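Plavex Purchasing Desk
Ticket: Second arm kit for sorting bench, Muncombe site
Status: Waiting on quote
Category: Equipment / budget

Opened by: Bench team

We need to plan for a second small arm before the April budget closes. The current one is used for pick and place trials with small items and is booked most of the day. Our equipment line for the year is $3,000. Please advise whether a second arm can come out of that or needs its own request.

Reply from Purchasing

Which model? Sanna and Drellura are both set up as suppliers. Please send a price and a list of anything that isn't in the kit.

Reply from Bench team

Sanna kit, $396, servos included. Power supply and clamps are separate. We would print the plastic parts in house, so add 2 spools of filament. Drellura sells a finished arm but has not sent a price. We asked twice.

Reply from Purchasing

The kit fits under the equipment line. Before I raise the order, two things:
- Do you need spare servos? The last order went through without any and we paid for rush shipping later.
- Is there space on the bench, or do we need to budget for another table?

Reply from Bench team

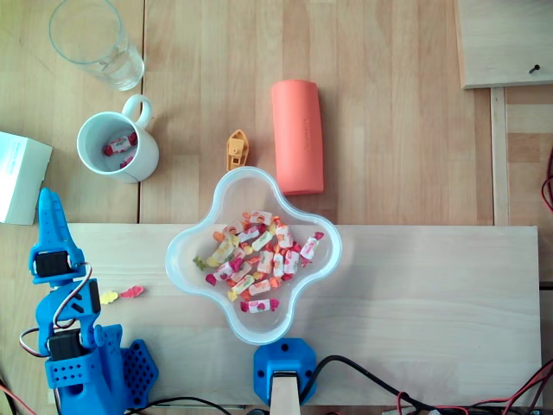 Spare servos should go on the order, 5 of them, all the same type so we only stock one part. As for space, we'd like to keep to one table. The blue arm is at the left end of the plywood board, and the candy bowl and the toy boat are set out to the right of it, with the mug in the upper left area. A second arm would have to share those items or take turns with them. Please also add cable clips and a length of cable sleeve, as there is wiring along the near edge of the board and a second arm will double it.

Reply from Purchasing

Added the servos, clips and sleeve. No table. I have asked Sanna for one quote covering everything, with shipping to Muncombe shown as its own line. If Drellura sends a price before then, attach it to this ticket.

Next update due when the Sanna quote is in.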